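Home Projects Gallery Archive Contact
Search this site Enter keyword Go

Packing and small box studies: the green-lidded box

Erklow packing notes, November 4, 2019

The pages in this gallery record small cartons and how they are filled. This one covers a single box, square in plan, with a lid that has a shallow rim and a front that can be left open for loading. The type is useful for items that should go in from the side, such as a cup with a handle or a short stack of tiles, where lowering them from above tends to drag the lining down with them.

Lining paper is plain, uncoated and white. It is crumpled by hand first, opened out once, then crumpled again more loosely. Paper treated twice in this way holds its folds better and springs back after being pressed. Sheets are 300 mm on the long side.

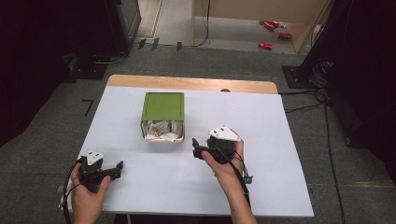
Photo: Ourania Pappas / Prelinby

Green-lidded box, lid on, front open. The paper is bundled inside and its folds show through the opening. Olive lid on a white work surface.

Notes on the fill. The bundle should touch the underside of the lid without lifting it. If the lid rocks when pressed at one corner, there is too much paper at the centre and the bundle should be taken out and reshaped. Pushing it down in place only moves the high point to the back.

Notes on the lid. The raised rim is a help when boxes are stacked, as the one above cannot slide far. It is also the part that marks first. We store lids separately, face to face, with a sheet between each pair – the green finish shows scuffs sooner than the natural board does.

Notes on the surface. A white top makes stray fibres hard to find but shows up grit, and grit is what scratches. Wipe it before the box goes down. A pale top also throws some light into an open-fronted box, so the state of the lining can be checked without tilting it.

Storage. Boxes of this pattern are kept on shelf 88, lining paper on the shelf beneath. Urs Fuchs keeps the stock list.

Comments (3)

Senan Mac an tSaoi
Does the second crumpling make any difference with heavier paper? Mine splits along the folds.

Antigoni Petridis
It does split if the paper is stiff. Crumple once only and use smaller sheets.

Eirini Stergiou
We tried the Tsolakis lids on ours. Slightly too tight with the lining in, fine without. Is there a plan for the larger size?

Older Newer Back to gallery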